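About Tronville Music School

We teach people to play music
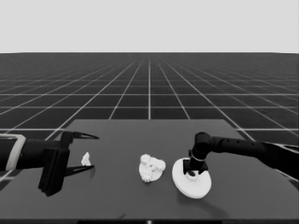

Most music schools will tell you that every child is a musician and that lessons raise marks in maths. We've read some of the studies behind the maths claim and we aren't convinced. If your daughter needs help with fractions, get her a tutor. If she wants to play the cello, come and talk to us.

Tronville Music School has two teaching rooms and a small hall above the shops in Cosside. We teach piano, strings, woodwind and guitar to children and adults, and 14 teachers work here through the year. They all perform as well, some more than others, and we don't list their prizes because a prize says very little about whether someone can explain a bow hold to a tired nine-year-old.

What we believe about practice

We doubt most of what gets sold as a shortcut. We tried a practice app called Clultell with our February intake and dropped it. Students got very good at earning stars. Their scales sounded much the same as before, though a few parents liked the reminders and were sorry to see it go.

We aren't sure about early exams either. Some students love having a date to work towards and we'll happily enter them. Others learn three pieces in a year and can't play anything else at a family party, which seems a poor return on the fees. We'll tell you what we think, and then it's your decision.

Lessons and fees

A term of individual lessons costs $700. Shared lessons, with two students at a similar level, cost $400 each. We don't offer a free trial. You can book a single paid lesson, and we'd rather you did that before signing up for a whole term. There is no enrolment fee and no "founding family" discount.

The hall

The Kohlhase Hall has a decent upright piano and terrible heating, so bring a jumper to winter concerts. Student concerts are held at the end of each term. Playing in them is optional, whatever your child's friends have said.

Enrolments for next term open March 4, 2019. Ring the office or drop in after school hours, when someone is usually at the desk.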